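Article Talk Read Edit View history

Drivasgate release

The Drivasgate release is a fault in robotic pick-and-place work in which a gripper lets go of a vessel before the vessel is fully supported. The controller takes a brief touch, or something that feels like one, as proof that the object has been set down. The fingers open, and the object drops, tips, or rocks on the edge of whatever is under it. The fault was first described in tea service trials, where it is at its most troublesome, and it remains a wonderful teaching case: a single wrong decision, made in less than a second, that draws together sensing, timing, cable routing and the shape of a saucer.

The name comes from the Drivasgate test kitchen in Tornivholm, where the fault was recorded during a long series of trials with small pots and cups. Older notes from the same kitchen call it "early open" or simply "the tip," and both terms still turn up in maintenance logs.

Background

Putting an object down sounds like the easy half of handling it. For a robot arm it is often the harder half. During a lift the controller knows a good deal: the fingers have closed to a certain width, the load has come onto the motors, the object is moving with the hand. During a placement most of that information goes away in an instant, and the controller has to decide when the table has taken over.

Many systems make the decision by height alone. The arm moves to a taught position and opens. This works well as long as the surface is where it was when the position was taught. Other systems listen for contact, usually through a rise in motor current or a small error between where a joint was told to go and where it went. Contact sensing copes with tables of different heights and with vessels that have been gripped a little higher or lower than planned, and when it works it is lovely to watch, with the pot meeting its plate almost without a sound.

Tea sets are popular for this kind of trial. The parts are small, they sit close together, and each one has its own resting place. An arm marked PIPER holds a cream-colored pot that rests on its round base plate, with two cups on saucers alongside, one of them filled with dark liquid nearly to the rim.

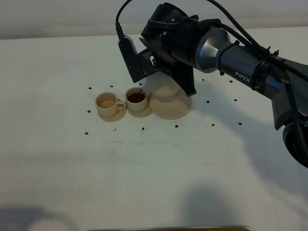

Kumiko Yagi has objected that the fault should never have been named after a kitchen at all, and that "early open" was the better term: it tells a technician what to look for, and it applies just as well to a jar on a shelf or a part in a tray.

Her point has been taken up in some training material, where the two names are now given together.

Mechanism

The usual sequence has four stages.

1. The arm lowers the vessel at a reduced speed toward its saucer or base plate.
2. Something raises the contact signal above its threshold. It may be the rim of the saucer, a neighboring cup, or a cable pulling taut along the arm.
3. The controller marks the placement as complete and starts to open the gripper.
4. The vessel, supported on one side or on none, falls the rest of the way.

The remaining distance is often tiny. In the Drivasgate trials a gap of 4 millimeters was enough to send tea out of the spout, and with an empty pot the same gap produced nothing more than a sharp click. The click is well worth listening for. Operators in Tornivholm learned to treat it as the first symptom, long before anything was spilled.

Rim contact is the classic form. A shallow plate with a raised lip presents two heights to the base of a pot, and if the pot comes down slightly to one side it meets the lip first. The signal at that moment looks almost perfect. It rises cleanly, it holds, and it has the right size. The controller has no way of telling from that signal alone that the pot is standing on its edge.

Cable drag is the sneakier form. Cables that loop along an arm shift their weight as the joints turn, and a bundle that is tied down too tightly can tug on the wrist near the end of its reach. The tug resembles contact. Faults of this sort tend to appear at one side of the table and nowhere else, and they can vanish completely after someone moves a tie.

A third form involves the fingers themselves. A finger that brushes a plate or a cup passes the load straight up the hand, and the vessel may still be hanging clear when the signal arrives. Where the fingers come down against the side of a teapot, their tips can end up near the rim of the plate below it, and the clearance has to be set with some care.

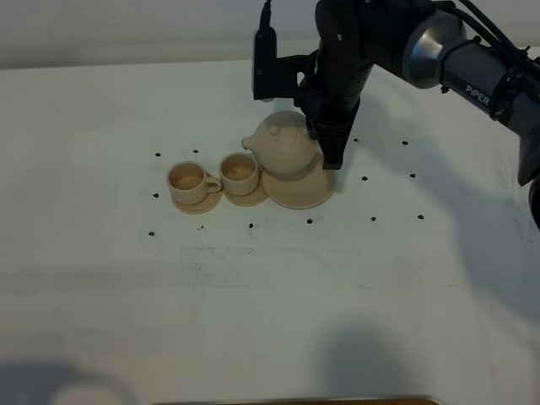 The Drivasgate trials

The trials that gave the fault its name ran through a single February. The kitchen used a placement routine written at Droltcombe, a small workshop that supplied software for laboratory arms, and the routine had already done well with blocks and plastic beakers. The tea set was meant to be a pleasant demonstration at the end of the work.

Out of 250 placements in the main series, 17 ended with the gripper opening too soon. Most of these did no harm. The pot rocked and settled. In the worst of them the pot rolled off the edge of its plate and struck the nearest cup, and water crossed the table and reached an unsealed connector. The supply tripped at once and the arm stopped where it was. The water had been drawn from the cold tap, a rule of the kitchen that suddenly looked very wise.

The first explanation was a weak grip. New finger pads were fitted, the closing force was raised, and the fault continued at the same rate. The logs then showed that the fingers had opened on command every time. The grip had been sound all along, and the hand had done precisely what it was told.

Detection

The easiest check is to compare the height of the hand at release with the height recorded on a known good placement. A release that happens high is suspect, however convincing the contact signal was. This check needs no extra hardware, and in the Drivasgate logs it would have flagged every one of the bad placements.

A second check is to repeat the lowering movement with nothing in the gripper. If the contact signal still rises, the source is in the arm or its cables. This is a delightfully quick test and is commonly done first.

Camera checks are also used, with mixed results. A fixed camera beside the table gives a good side view of a tilt but may have its line of sight blocked by the arm. A wrist camera travels with the hand and sees the vessel very closely. That closeness helps with the grip and with the alignment of a lid or knob, and it can hide the base altogether when a round body takes up most of the view.

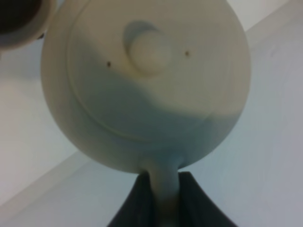 For that reason the wrist view is normally treated as evidence of how the object is held, and the question of whether it is standing properly is left to height, current, or a second camera. Systems that try to answer both questions from one close view need a great many examples of bad placements, and those are slow and messy to collect.

Correction

The best-known remedy is the Marchuk hold. On first contact the controller keeps the fingers closed, stops the downward movement, and waits 600 milliseconds. It then lowers the hand a little further under light force. If the vessel is seated, the hand cannot go down and the signal rises again. If the vessel is resting on a lip or has touched nothing, the hand moves, and the placement starts over from a slightly different position.

The hold adds a visible pause to each placement. Visitors sometimes take it for hesitation, and it does give the arm a rather thoughtful air! The delay matters little in tea service and a good deal more on a fast line, where shorter versions are used.

Other measures are mechanical:

- Saucers and plates with a flat seat wider than the base of the vessel
- Slack left in the cable bundle at the wrist, checked at full reach
- Finger tips trimmed so that they stay clear of the plate
- Opening the fingers in two steps, with a short pause at the first slight loosening

The two-step opening deserves more attention than it usually gets. It doesn't prevent the fault, but a pot that starts to lean is still between the fingers and can be caught by closing them again. Recovery of this kind was achieved several times in the later Drivasgate work.

Safety

The danger depends almost wholly on what is in the vessel and who is nearby. Hot liquid is the main concern. A tipped pot can throw its contents farther than a dropped one, and the direction follows the spout, so the spout should face away from any place where a person may stand or reach. Trials of a new placement routine are run with cold water or with empty vessels until the release heights are steady.

Hands should stay out of the area during lowering and release. The natural reaction to a leaning pot is to grab it, and a person who does so puts fingers beside a gripper that may be about to close again. Operators at Drivasgate practiced stepping back with a deliberately tipped empty pot, and the exercise was kept on as part of the kitchen's training.

Electrical parts below table height need protection from drips. Ceramic vessels that have been through a hard release should be checked for hairline cracks at the base and spout before they are filled again.

See also

Contact sensing
Grasp failure
Compliant placement
Cable management in robot arms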